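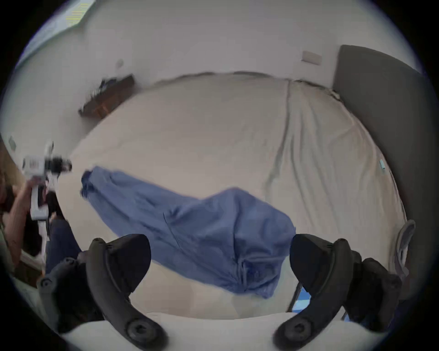

3 min read

June 2025

Spent the day on laundry again. The bedroom gets good daylight, so we worked on the bed with the white cover on it and left the table for another time. Octavio had one of the white hand-held grippers and I had the black ones. The blue one was the piece that gave me trouble. It's soft cotton, and once it bunches up I can't tell which layer I have between the fingers. With my own hands I'd feel it. With the gripper I have to look, and looking at a wrinkle tells you very little about what is under it.

Madalena Abreu asked me on the phone last night if a machine could do her laundry yet. She has three kids and was only half joking. I said no, and she said the ads make it look like yes. She had seen one from Grimby with a robot that folds a stack of towels in a spotless kitchen. I told her a towel is the easy case. It has four corners and they are all the same. A shirt comes out of the dryer inside out with one sleeve down the middle, and first you have to find out what it is.

She wanted to know what such a thing would cost, and I gave her the number I had heard for the Ovix arm, $4,000, which doesn't include anything to carry it from room to room. She said for that money she would keep doing it herself.

My own view moves back and forth. In January I would have said ten years for a home. The shop floor is another matter. At the Durán plant in Istville, where my brother-in-law works, machines have been stacking cartons for a long time and they do it well. The cartons are all one size and they come down the belt facing the same way. He says the one job they still give to people on that line is pulling out the crushed ones. A crushed carton is closer to a shirt, I suppose.

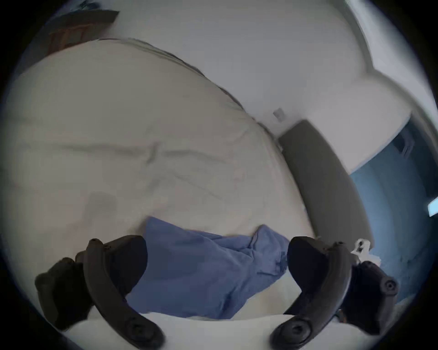
I kept at it until lunch. Picking the cloth up isn't the hard part. You close on a fold and lift, and something comes with it. The hard part is getting one edge by itself and bringing it to the other edge without dragging the rest along. I also pinched the sheet twice and had to let go and start over. The padded cover gives when you press on it, so the fingers sink in before they close. A hard table would be easier, but people dump their clean clothes on the bed, so a home machine has to manage on a bed too.

Octavio Benítez is more hopeful than I am. He thinks sorting will come first, shirts in one pile and socks in another, and that folding can wait. He would be happy with a machine that did only that. I said I can sort a basket while I'm talking on the phone, so I wouldn't pay for it. He said I'm not the customer. His mother has bad hands and a basket takes her all morning.

I thought about that on the drive home. Slow might be fine for her. If it took two hours and she was in the other room with the radio on, she wouldn't care.

Did our own wash after supper. Need to buy detergent. Tomorrow pants, if my wrist is better.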